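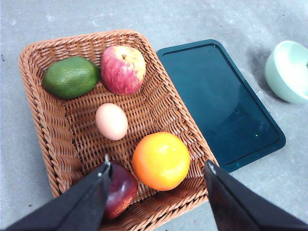

本体価格で稟議を書くのをやめる

ロボットアームの導入稟議は、たいてい本体の見積書から書き始められる。型番、可搬質量、リーチ、繰り返し精度、標準価格、値引き後価格。その下に「周辺機器一式」という行があり、さらに下に「立ち上げ費」がある。承認者は一番上の行を見て高いか安いかを判断し、周辺機器一式の中身は読まない。起案者も読まれないことを知っているので、中身を詰めないまま提出する。

当社の設備計画では、この書式を次年度から改めるべきだと考えている。改める理由は経理上の都合にもあるが、主な理由は技術的なものである。物をつかんで移す工程では、支出の変動幅が本体の行に現れない。変動はハンドの指先、対象物、置き台、カメラ、照明、そして人の作業時間に現れる。変動しない行を精査し、変動する行を一式でまとめている現在の書式は、予算管理の道具として向きが逆になっている。

以下は、部門内で回覧した意見を社外向けに書き直したものである。特定の製品の優劣を論じる意図はない。
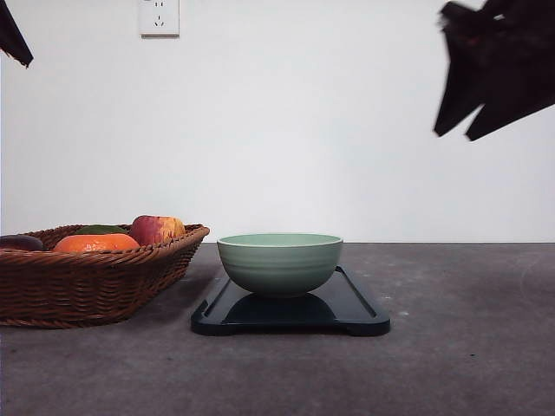
浜松、11/15/25

当部門の評価作業は、Cluledentから受けている小物の取り扱い試験が中心である。対象は食品の形をした不定形物と食器で、籠から取り出す、鉢に入れる、鉢を盆に載せる、という動作を組み合わせる。アームはZurierの卓上機、指先の部品はVan Dijkから購入し、稼働時間と部品交換の記録にはZastaという管理ソフトを使っている。構成としては平凡で、同規模の開発部門であればどこでも似たものになるはずである。

平凡な構成であっても、見積書どおりの金額で済んだ年度はない。超過の大部分は周辺機器一式と立ち上げ費で発生しており、本体の行は毎回、契約額と一致している。本体はカタログ品で、価格交渉が済めば動かない。精査すべき対象がどこにあるかは、過去の決算を並べるだけで分かる。

対象物を予算項目にする

起案者が最も軽視するのは対象物の費用である。丸い果実、卵形の物、縁の厚い編み籠、陶器の鉢、縁の立った盆。どれも単価は低く、事務用品費で買えてしまう。そのため設備予算に載らず、担当者が近隣の店で個別に調達する。

問題は単価ではなく再現性にある。試験を半年続ければ、同じ籠をもう一つ必要とする時期が必ず来る。編み籠は縁の太さにも底の深さにも個体差があり、店頭の商品は予告なく入れ替わる。浅い籠で決めた進入角度は、深い籠では指の付け根が縁に当たって使えない。鉢も同様で、胴の丸みと高台の径が変われば、把持高さの設定をやり直すことになる。やり直しに要する時間は人件費として立ち上げ費に計上され、原因が籠の買い替えにあったことは帳簿に残らない。

対応は単純で、対象物を型番管理し、予備を初回に買い、設備予算の中に独立した行を設ければよい。寸法と質量を測って台帳に載せる手間も、その行に含める。試験の途中で対象物を変えるときは、費用の変更として起案させる。面倒に見えるが、面倒にしておくことで、籠を変えると何が起きるかを起案者が事前に考えるようになる。

表面の性質も台帳に書いておくべきである。粗い皮の果実と滑らかな皮の果実では、必要な把持力が異なる。卵形の物は向きによって指の開き幅が変わり、丸い物は隣の物に触れただけで動く。籠の中で物どうしが接している状態は、この作業では例外に当たらず、標準の初期条件として扱うべきである。接触状態を避けて一個ずつ間隔を空けて並べた試験の成績を、稟議の根拠に使う例を見かけるが、購入後に実作業との差を埋める費用が発生する。その費用は購入前に見積もることができる。

指先は消耗品である

二本指の平行ハンドを選ぶこと自体には異論がない。部品点数が少なく、制御が単純で、故障の切り分けも早い。異論があるのは、指先を本体付属品として扱う会計処理である。

指先は摩耗し、対象物に合わせて形状を変え、締結部のねじは緩む。固定資産の一部として登録すると、交換のたびに修繕費か資本的支出かを判断することになり、経理との往復が生じる。Van Dijkの指先は単品で発注できるので、初めから消耗品費に分け、年間の使用量を予算化する方が処理は速い。

形状の検討費も、あらかじめ見ておく必要がある。先の細い指は籠の隅や物どうしの隙間に入りやすいが、接触面積が小さく、滑らかな曲面では保持が不安定になる。幅のある指は保持には有利で、狭い場所への進入には不利である。両方の要求を一つの形状で満たそうとすれば試作の回数が増える。指先を二種類持って交換する運用にすれば、試作は減り、交換作業と原点合わせの工数が増える。どちらが安いかは対象物の構成で決まるため、対象物の台帳がなければ比較の計算ができない。前節の行を先に埋めよというのは、この順序の都合による。

ハンドの選定で多指ハンドを候補に残しておきたいという要望は、毎年出る。残すことに反対はしないが、残すための費用は要望者の予算で持つべきである。手首の機械的な取り合い、通信線、電源容量の余裕は、どれも無料では手に入らない。将来の拡張性という言葉で本体の等級を一つ上げ、拡張しないまま償却を終えた設備が当部門には2台ある。

カメラの行を分ける

カメラは手首側と固定側で目的が異なり、壊れ方も異なる。見積書では「カメラ」の一行にまとめられていることが多いが、分けるべきである。

手首側のカメラは指先と対象物を近距離で見る。小型で軽いことが要求され、配線はアームの動きに追従して曲げられる。交換頻度を決めるのはカメラ本体よりもケーブルとコネクタで、予備として買うべきものもそちらである。取り付け金具の剛性が足りないと、指と画像の位置関係がずれ、校正の頻度が上がる。校正は人が行うので、金具を安く済ませた分は人件費で返ってくる。

固定側のカメラは作業台全体と、盆や籠の相互の位置を見る。曲げられる配線がなく、故障は少ない。代わりに設置場所の制約が大きい。台の側方に置くと物の高さ方向の関係は読みやすいが、籠の縁の内側にある物は上の部分しか見えない。上方に置けば籠の中は見えるが、アームが視野を横切る時間が長くなる。台数を増やせば解決するが、台数に比例して増えるのは購入費だけで、保存容量、同期の調整、校正の手間はそれより速く増える。固定カメラの追加を起案する場合は、保存装置と校正工数を同じ起案に含めることを条件にしたい。

照明も同じ行にまとめてはならない。光沢のある盆は載せた物を映し、天井の灯具も映す。映り込みは画像処理の側で除けるという主張は正しいが、除くための開発工数と、拡散板を買う費用とを並べた資料を見たことがない。比較をせずに開発工数の側を選ぶ理由は、拡散板が物品費で、開発工数が既存人員の時間だからである。既存人員の時間を無料として扱う限り、物品は常に高く見える。

盆を艶のない物に替えればよい、という案も毎回出る。依頼元の使用環境に光沢のある盆が含まれるなら、替えた時点で試験の条件が依頼から外れる。替えてよいかどうかは契約の問題であり、現場の判断で決める事項に含めてはならない。

作業台と床

台と床の費用は、建屋側の予算に入るか設備側の予算に入るかで毎年揉める項目である。私見では設備側に入れるべきだと考える。

理由の一つは平面度である。把持高さの設定は台面を基準にしているため、台の反りは鉢の置き動作に直接出る。鉢の高台が台や盆に当たる高さを誤れば、陶器は欠ける。もう一つは色と模様である。灰色のまだらな面は、白い面に比べて露出の設定が安定しやすいが、暗い色の盆との境界が読み取りにくくなることがある。台面を決める権限が建屋側にあると、床の補修と同時に仕上げが変わり、画像の条件が変わる。条件が変わったことは、しばらく経ってから成績の低下として見つかる。

電源も建屋側の項目として扱われるが、壁のコンセントの位置がアームと制御盤の配置を事実上決めている現場は多い。延長配線で逃げた構成は、監査で必ず指摘を受ける。配置図を描いてから電源工事を見積もるのが正しい順序で、逆の順序で進めると、籠と盆の置き場がコンセントの都合で決まる。可動域の端に籠を置けば手首の姿勢が制約され、届くが取れない物が出る。可動域の仕様値が十分であることは、この場合の反論にならない。

人の時間

アームの償却を5年で見るか、より長く見るかという議論は、購入時に時間をかけて行われる。人の時間の議論は行われない。

物を並べ直す時間が、その典型である。試験を一回終えるごとに、誰かが果実と卵形の物を籠に戻し、鉢と盆を所定の位置に置く。自動で戻す動作を組めば人は不要になるが、戻す動作の失敗を復旧する人は必要になる。どちらの場合も人は台のそばにいる。稟議に「無人運転」と書く場合は、復旧に来る人の所属と、呼び出しから到着までの時間を書かせるべきである。書けないものは無人運転の計画として扱わない。

Zastaの記録では、稼働率は「アームが通電し、停止していない時間」で計算される。ソフトの仕様としては妥当だが、この数字を投資効果の説明に使うのは不適切である。並べ直しを待って静止しているアームも、把持に失敗して空の指を鉢の上まで運んだアームも、稼働中に数えられる。投資効果の説明には、依頼元に納める有効な試験の件数を使うべきで、有効の定義は購入前に文書で決めておく必要がある。購入後に定義を決めると、定義は設備の能力に合わせて緩む。

教示や遠隔操作を行う人の技量も費用に効く。慣れた操作者は指を対象物の重心の上に短時間で合わせ、慣れない操作者は開閉を繰り返す。訓練に要する期間は見積書に現れず、退職と異動は計画に現れない。当部門では訓練を立ち上げ費に一度だけ計上してきたが、毎年度の経常費に移すべきだと考えている。

予備費の置き方

具体的な書式の案を記す。本体価格を500万円とする卓上機の起案を例に取る。

本体の行は、契約額をそのまま書く。値引きの経緯は添付に回す。次に対象物、指先、手首側カメラ、固定側カメラ、照明、台と電源、操作者の訓練、並べ直しの人件費を、それぞれ独立の行にする。各行には金額のほかに、変動の原因を一つだけ書く。原因が書けない行は、まだ見積もりになっていない。

予備費は総額に対して一律に置かず、行ごとに置く。本体の行に予備費は要らない。指先と対象物の行には20%を置き、それ以外の行には10%を置く。この割合に理論的な根拠はなく、当部門の過去の超過が収まる値として選んだにすぎない。対象物の種類が少ない部門であれば、指先の側はもっと下げられる。重要なのは割合の値よりも、予備費がどの行から使われたかを年度末に追えることである。一律の予備費は、先に申請した行が消費して終わる。

使い残した予備費は返納とする。翌年度に繰り越せるようにすると、起案者は予備費を蓄える方向に見積もりを歪める。返納した実績を次の起案で不利に扱わないことも、規程に書いておく必要がある。現行では、返納した部門は翌年の枠を削られる。これでは正確に見積もる動機がない。

予想される反論

行が増えれば起案の手間が増える、という反論がある。増える。ただし、同じ作業は現在も立ち上げ中に行われており、発注の遅れを伴うぶん高くついている。指先の納期を待つ間、アームは静止し、操作者は別の業務に回される。戻ってきた操作者は再訓練を必要とする。この損失は、起案に数日を余計にかけることで大半が避けられる。

小さな行を精査しても総額への影響は小さい、という反論もある。個々の行については正しい。籠の価格が総額に占める割合は無視できる。しかし籠の変更が引き起こす再調整の工数は無視できない。金額の小さい行を見る目的は、その行の金額を減らすことにはなく、他の行への波及を事前に把握することにある。

統合業者に一括で発注すれば、細目を自社で持つ必要はない、という意見については、条件付きで同意する。対象物と作業が固定されていて、変更の予定がない場合は一括発注が安い。当部門のように依頼元の都合で対象物が変わる業務では、変更のたびに業者の見積もりを待つことになり、その期間の費用は自社が負担する。一括発注を選ぶのであれば、対象物の変更を何回まで契約額に含むかを明記させるべきである。含まないと回答された場合に、初めて自社で細目を持つ場合との比較が成立する。

本体を借りればよいという提案も受けている。Zurierの卓上機に相当する機種には賃借の選択肢があり、本体の行を経常費に移せる点は利点である。だが、既に述べたとおり本体の行は元々変動しない。賃借に切り替えても、超過が発生している行はそのまま自社に残る。賃借の是非は資金繰りの観点で検討すればよく、超過の対策として提案するのは筋が違う。返却時に手首の取り合いを原状に戻す費用も、見積もりに入っていないことが多い。

当面の扱い

次の起案は12月に締め切られる。新書式の規程化はそれまでに間に合わないため、今回は現行書式に別紙を付ける形で提出する。別紙には上に挙げた行を並べ、現行書式の「周辺機器一式」と「立ち上げ費」の内訳として位置づける。合計額は現行書式と一致させる。承認者が別紙を読まなくても手続き上の支障は生じない。

別紙の作成にあたっては、対象物の台帳を先に完成させること。籠、鉢、盆については、予備を含めた現物の寸法を測り、図面がある場合も実測値を記入する。指先の年間使用量はZastaの交換記録から引き、記録のない期間は空欄のままにして、推定値で埋めない。訓練と並べ直しの時間は操作者本人に申告させ、部門長が修正した場合は修正前の値も残す。

固定側カメラの追加については、保存装置の見積もりがまだ届いていないので、今回の起案からは外す。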